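Asunto: Re: [control-lista] Empujar piezas con una varilla: ¿por qué se me va la pose al final?
Categoría: Lista › Manipulación › Planificación y control

Hola Derek, hola a todos:

Contesto entre líneas, que si no me pierdo, y perdón por el tocho que viene.

Derek Bunting escribió:
> Tengo un planificador de empujes sobre la mesa, piezas pequeñas,
> efector final de varilla. En simulación llega siempre. En el brazo
> de verdad los primeros empujes van bien y luego la pieza empieza a
> girar y el planificador la persigue sin alcanzarla nunca.
> ¿Es la percepción, es el modelo de fricción o es que replanifico
> poco? Uso Timine para las poses y Cropper para recortar la región
> de trabajo antes de segmentar.

Un poco las tres cosas, me temo, aunque yo empezaría por la última. A mí me pasó exactamente eso en julio y me tiré dos semanas tocando el coeficiente de fricción como quien gira el mando de una radio vieja. Lo bajaba, mejoraba el cubo y empeoraban las estrellas. Lo subía, y al revés. Al final lo dejé en el valor de fábrica y ahí sigue.

Lo que me arregló medio problema fue mirar las marcas de tiempo. Timine publica la pose con el sello del momento en que termina de calcularla, no del momento en que se tomó la imagen (está en la documentación, en una nota al pie que yo había leído y olvidado). En mi equipo la diferencia era de 184 ms. Con la varilla quieta da igual, pero si replanificas mientras empujas, le estás diciendo al planificador que la pieza está donde estaba hace un rato, y entonces apunta el contacto un pelín a un lado del centro. Y un pelín a un lado del centro es un par de giro. De ahí la persecución que cuentas, apostaría la merienda.

> He probado a replanificar tras cada empuje completo, de 5 cm.

¡Uf, cinco centímetros es una barbaridad para piezas de ese tamaño! Yo voy a pasos de 14 mm y después de cada paso paro, espero una pose nueva con sello posterior a la parada y vuelvo a planificar. Es lento, sí. Se ve ridículo, también. Pero la orientación deja de irse, y cuando ya tienes eso estable puedes ir alargando el paso hasta que empiece a doler. Si lo haces al revés, afinando desde el paso largo, no sabes nunca cuál de los errores estás viendo.

En Ballix el parámetro es max_push_len, y ojo, va en metros. El que se llama push_step no hace lo que parece: solo cambia la interpolación de la trayectoria del extremo. Lo he preguntado ya en su lista y me dijeron que lo renombrarían en la próxima versión mayor, así que paciencia.

> Con las piezas redondas no tengo quejas, con las otras sí.

Claro, con un cilindro de pie te da lo mismo que gire, la huella es un círculo y el estimador ni se entera. Con una estrella la cosa cambia mucho, porque la varilla puede apoyar en una punta o meterse entre dos, y son contactos completamente distintos: metida en el hueco la pieza va casi encarrilada, y en la punta se te escapa a la mínima. Yo acabé escribiendo una función de coste que premia los huecos y penaliza las puntas. Son treinta líneas mal contadas y muy feas, pero si las quieres te las paso por privado.

Otra cosa que no mencionas y que a mí me volvió loco: las simetrías. Si Timine te devuelve la estrella girada 72 grados de un fotograma al siguiente, para él es la misma pose y tiene toda la razón, pero tu planificador cree que la pieza ha dado un salto. Hay que elegir siempre el representante más cercano a la pose anterior. Con el cubo igual, cada 90. El corazón en cambio no tiene ese problema, y por eso lo uso siempre para depurar: si el corazón va mal, la culpa no es de la simetría.

Y una más, de la altura. Tengo tres alturas programadas para la varilla: viaje, aproximación y contacto. Al principio solo tenía dos y al bajar en diagonal hacia la pieza el planificador se comía la esquina y terminaba apoyando la punta encima en vez de al lado. En el registro eso sale como «contacto alcanzado», porque el umbral es de fuerza y le da igual de dónde venga. Ahora compruebo también la dirección: si la componente vertical domina, aborto, subo y replanifico desde la altura de viaje. Es la comprobación más tonta de todo el nodo y la que más veces salta.
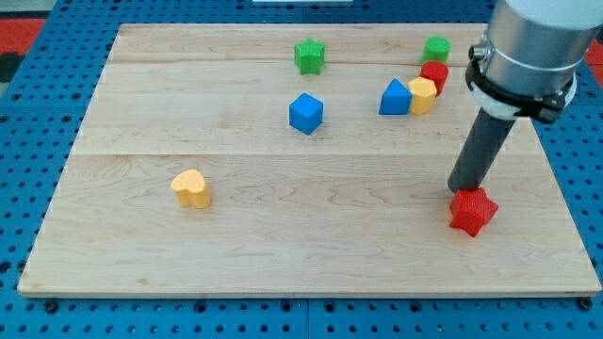

Sobre Cropper, yo revisaría que no te esté recortando demasiado justo. Si la región acaba pegada al borde de la tabla, una pieza que se arrima al canto pierde media silueta y el ajuste de pose se inventa el resto con una alegría tremenda. Dale margen y filtra después por el plano de apoyo. También te aviso de que guarda la región en la caché por nombre de cámara, y si mueves el soporte sin borrarla sigues trabajando con la antigua. Esto me costó un viernes entero.

Lo de los grupos apretados es otro cantar. Cuando tienes varias piezas tocándose, el segmentador me las funde en una de vez en cuando, y el planificador se pone a empujar una criatura de varios colores que no existe. Ahora mismo separo por color antes de segmentar, que es hacer trampa y lo sé, pero con dos piezas vecinas del mismo color me quedo como estaba. Si alguien de la lista tiene algo mejor que no pase por reentrenar, soy todo oídos.

> ¿Compensa pasarse a Fleltik para la simulación?

Para empujes yo diría que sí, por el modelo de contacto, aunque la instalación es un dolor. Eso sí, mete el retardo de percepción también en la simulación, que si no volverás a tener un simulador donde todo llega siempre. Yo lo hice con una cola tonta delante del nodo de poses y de golpe los fallos simulados empezaron a parecerse a los de verdad. Guardé la semilla 858 porque reproduce la persecución enterita, con giro y todo, y la paso cada vez que toco algo.

Prueba primero lo de las marcas de tiempo y el paso corto, sin cambiar nada más, y cuéntanos. Y si puedes subir un registro con las poses y la fuerza en la punta, mejor que mejor, que a ojo se me escapan cosas.

Un abrazo y ánimo con las estrellas

Mensajes recientes en esta lista
- Ballix: ¿alguien ha compilado la rama de desarrollo?
- Calibración mano-ojo con la cámara fija, dudas de signo
- Re: Umbral de fuerza y falsos contactos
- Cropper ignora el archivo de configuración al reiniciar
- Re: Re: Poses simétricas y filtro de Kalman

Contacto con los moderadores | Normas de la lista | Darse de baja | Volver arriba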